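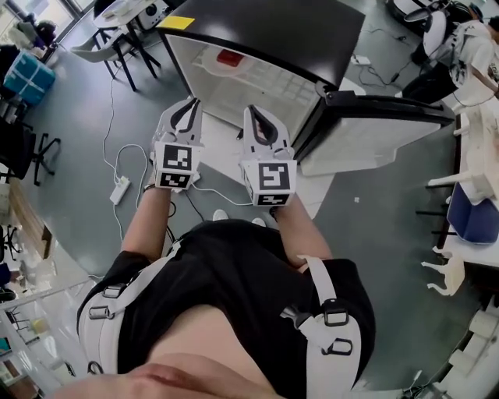 Zeitversatz zwischen linkem und rechtem Greifer beim Abspielen

Grindau schrieb:
Guten Abend zusammen, ich brauche einen Rat zur Software. Wir nehmen Demonstrationen mit zwei Handgreifern auf, Aufgabe ist der kleine Kühlschrank. Jeder Greifer hat seine eigene Kamera und seine eigene Uhr. Beim Training sehe ich, dass die rechte Trajektorie der linken um 34 ms hinterherläuft. Bei langsamen Bewegungen stört das nicht, aber beim Hineingreifen stoßen die Finger in der Simulation zusammen. Ich verwende den Recorder von Prokidance und habe bis jetzt nur die Startzeiten angeglichen.

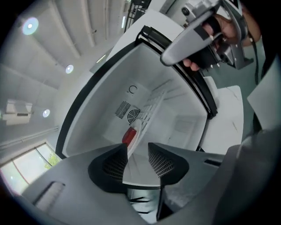 Huỳnh: Startzeiten angleichen reicht nicht, die Uhren laufen auseinander. Miss den Versatz am Anfang und am Ende jeder Episode. Wenn die beiden Werte verschieden sind, hast du Drift, und dann hilft eine feste Konstante nichts.

Grindau schrieb:
Danke, das habe ich gleich ausprobiert. In Episode 1329 ist der Versatz am Ende wirklich größer, über 70 ms. Soll ich linear interpolieren oder alles auf 100 Hz neu abtasten?

Plorkeo schrieb:
Ich würde zuerst die Posenschätzung prüfen. Im Kühlschrank ist viel weiße Fläche ohne Textur, da verliert SLAM gern den Halt und springt später zurück. Das sieht in der Kurve genau wie ein Zeitfehler aus.

Huỳnh: Da bin ich anderer Meinung. Ein Sprung ist ein Sprung, der wächst nicht gleichmäßig über die ganze Episode.

Grindau schrieb:
Ich habe beide Kurven übereinandergelegt. Der Versatz wächst gleichmäßig, also hat Huỳnh wohl recht.

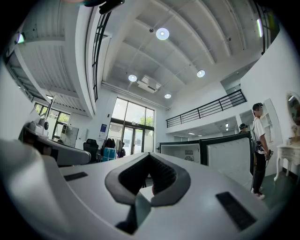 Zwei kleine Sprünge gibt es trotzdem, beide beim Herausziehen – die schneide ich vorläufig weg. Die Drift korrigiere ich jetzt linear pro Episode, das Skript lade ich im Januar hoch.

Plorkeo schrieb:
Wegschneiden finde ich schade, gerade das Herausziehen muss das Modell lernen. Markiere sie lieber und rechne die Posen neu.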